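Vollow Short Courses – Gift Presentation for Small Retail
Week 4 handout: Boxing jewellery
Whitfield campus, 3/24/26

Welcome back, everyone, and thank you for the lovely ribbon work you brought along from last time (I've still got a few of the bows pinned up in my kitchen at home). This week we move on to the small rigid box, and to the fiddly business of settling a brooch or a pair of earrings inside one so that it looks its best when the lid comes off.

Start with the box on its own. Have it open and facing you the way your customer will see it, and give the lining a going over with a soft brush or a bit of tape. Black lining is wonderful for making metal shine, but oh, it does show every speck of lint!
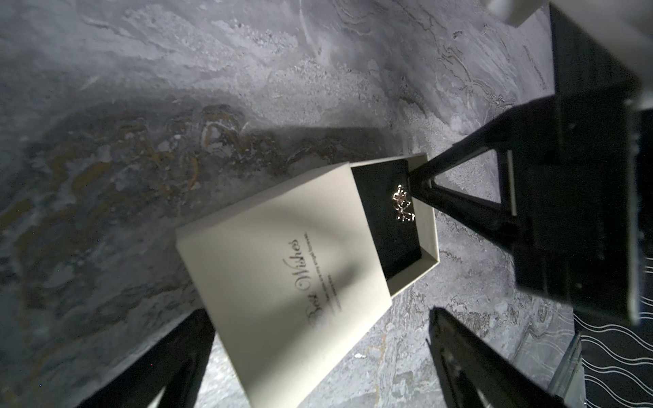 Next comes the piece itself. Hold it by the edges, lower it gently and let go only once it's resting on the lining – dropping it in, even from a tiny height, tends to leave it crooked. Anything with loops or a bow shape wants a moment's fussing to find its best side. If the box has a greeting on the lid, check which way the words run before you choose which way up the jewellery goes.

Please don't rush this part. I spent 15 years behind the counter at a shop in Erkwood and I still take a piece out and put it back two or three times.

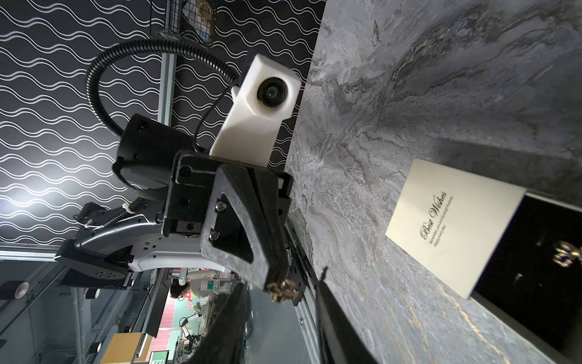

Raghda Bataineh
Course tutor, Gift Presentation

Gold-coloured pieces with lots of little parts are the trickiest to move, as the parts swing about and catch on each other. Lay the piece flat on your work surface first, tease the parts out, and then lift the whole thing in one go.

For next week, please bring:
– one small rigid box with a dark lining
– a brooch or some costume earrings you don't mind handling
– a soft brush
– your notes on ribbon from February, if you still have them

We'll be in the Pliltport room again, and I'll have the kettle on early.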